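# Staff Forum: Play and Learning Materials

## Topic: Large building bricks, sorting surface and storage by color

**Pokirlow_Center** (opening post)

Our center is revising its written procedure for the toy building bricks used in the preschool room. The current procedure dates from the purchase of the first set and no longer reflects how the bricks are used. Comments are invited on the following points before the revision is adopted.

1. Whether bricks should be laid out by color before a session begins.
2. Whether a mat or paper covering should be required on the table.
3. Whether bricks should be stored by color or by size.

Our present inventory is 477 bricks, held in open bins on the lower shelf. Replies from other centers will be kept with the draft.

---

**sosa_earlyyears**

Thank you for opening this topic. Our center adopted a covering for all brick tables two years ago and has retained it. Plain brown paper is preferred. A patterned cloth was tried first and withdrawn, as small pieces were difficult to find against it at cleanup. Paper also reduces noise, a matter raised by the room next door.

On point 3, we store by color. Children can return a brick to the correct bin with very little help.

---

**materials_desk_2**

I must respectfully disagree on point 3. Storage by color mixes the small cubes with the long bricks, and the small cubes settle to the bottom of the bin. At our site the children then empty the whole bin on the floor to reach them. We changed to storage by size and the floor has been noticeably clearer.

I have no objection to the paper covering.

---

**Gallis_Family_Services**

Both methods have been used at our site. Our experience is that the number of bricks on the table matters more than the method of storage. A full bin was formerly tipped out at the start of each session. Staff now place a small selection on the table and bring more on request. Breakage and loss have both declined. When the shelves were last counted, 189 bricks were in regular use and the remainder had not left the cupboard for a full term.

We would suggest that the revised procedure state a limit for the opening layout.

---

**materials_desk_2**

A limit would be difficult to apply to a group of mixed ages. Older children begin to build at once and become frustrated with a handful of pieces. I would accept a recommended amount, provided that it is not written as a rule.

---

**sosa_earlyyears**

We would support the wording "recommended." It should also be noted that a small layout is easier to check before the children enter the room. Staff can see at a glance that each color is represented.

---

**Pokirlow_Center**

The comments above have been incorporated. The draft dated 7/6/18 is reproduced here for review.

**Draft procedure, table layout**

1. Wipe the table and allow it to dry.
2. Lay brown paper or a plain brown mat over the working area. Smooth out any folds.
3. Select a small number of bricks from the bins. Eight bricks in four colors is the recommended opening layout.
4. Place bricks of one color near each other, with open space left between the color groups. Long bricks may be set parallel, with a gap between them, as with the blue pair. Small cubes, such as the red ones, may rest close together.

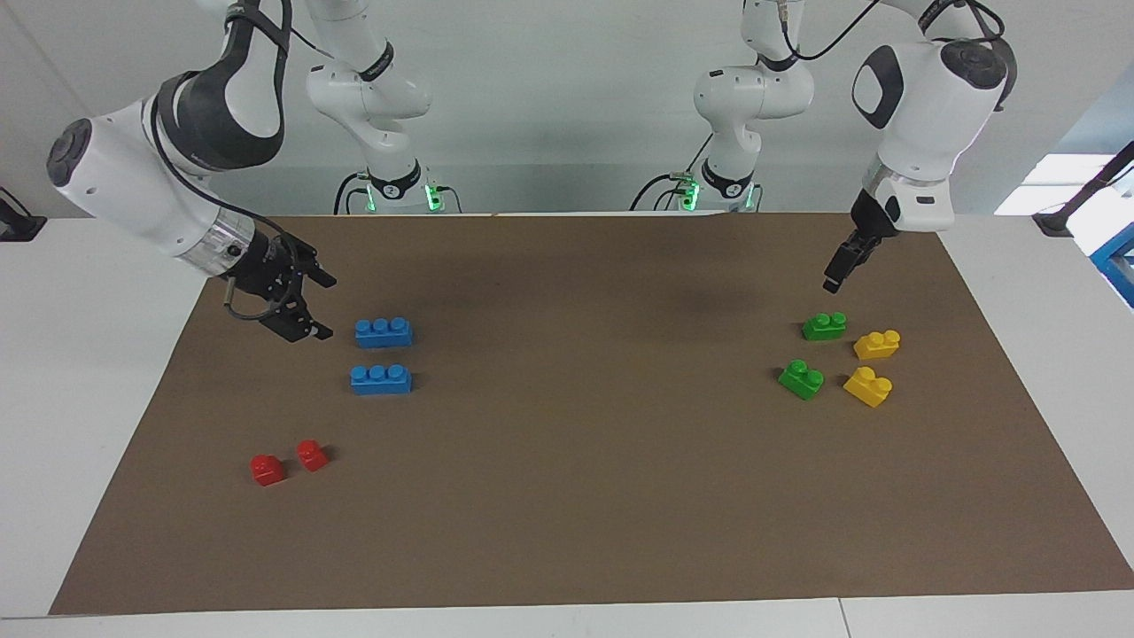
5. Bring further bricks to the table on request.
6. At the end of the session, return all bricks to the bins and check the floor beneath the table.

---

**Gallis_Family_Services**

Steps 1 through 5 are acceptable to us. Step 6 should include the chairs. Bricks are regularly found on the seats after they have been pushed in.

---

**materials_desk_2**

The draft is silent on storage. Is point 3 to be left to each room?

I would also ask that step 2 permit a bare table where paper is in short supply. Our last order from Trendari was delayed until June, and sessions could not be suspended for want of a covering.

---

**Pokirlow_Center**

Storage will be left to each room, as agreement was not reached. Step 2 will be amended to read "where available," and step 6 will include the chairs. The topic will remain open for further comments on storage bins, and lids in particular.

---

**sosa_earlyyears**

We do not recommend lids. Ours were removed after repeated pinched fingers and are now used as paint trays.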